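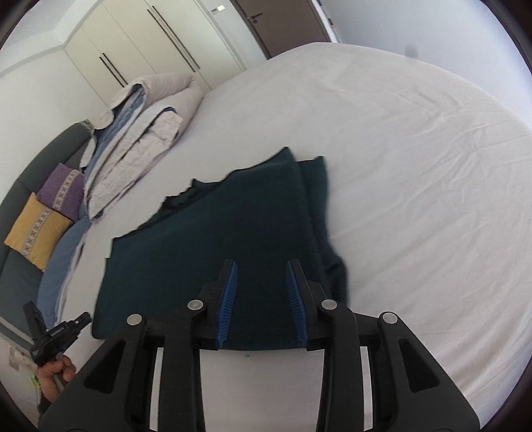

Section 4. First set-up, heated mattress pad (Brinex Sundent, queen and king)

Read all of it before plugging in. Takes 15 min if the bed is already stripped.

1. Strip the bed down to the bare mattress. Everything off, protector too.

2. Unroll the pad, cord end at the foot. Tag side down. If the tag is up you have it backwards, flip it.

3. Pull the elastic corners on. Foot end first, then head. Smooth out from the middle with flat hands. No folds, no ridges. A folded wire is a hot wire.

4. Fitted sheet over the pad. Cotton is best. One sheet only, no foam topper in between.

CAUTION: No pins. Not safety pins, not sheet clips with teeth, nothing sharp near the pad.

5. Plug the controller into the socket at the foot of the pad. Push untill it clicks. Half-seated plug = blinking light.

6. Controller to wall outlet. Straight to the wall. No extension cords, no power strips, no timers.

7. Press and hold the power button for 2 seconds. Light goes green. Set to 4 and leave it for the first warm-up.

8. Check by hand after nearly 30 minutes. Warmth should be even side to side. Cold strip down one side, unplug, go back to step 3.

Note: a faint smell the first time is normal, gone by the second night. A strong smell or any browning on the sheet is not. Unplug and call.

Blankets. A light one on top holds the heat in, so turn the setting down once the bed is warm. Don't leave a heavy blanket bunched up in one spot while the pad is on, heat builds up underneath. Spread it flat or take it off.

CAUTION: Never use with another electric blanket. Not for infants, or anyone who can't work the controler on their own.

Washing. Unplug both ends first. Cold, gentle, short cycle. Hang over two lines. No bleach, no dry cleaning. Fully dry before it goes back on, seams included.

Storage. Roll loosely, nothing stacked on it. Cord coiled beside the pad, not wrapped around.

Blinking light codes are in Section 5.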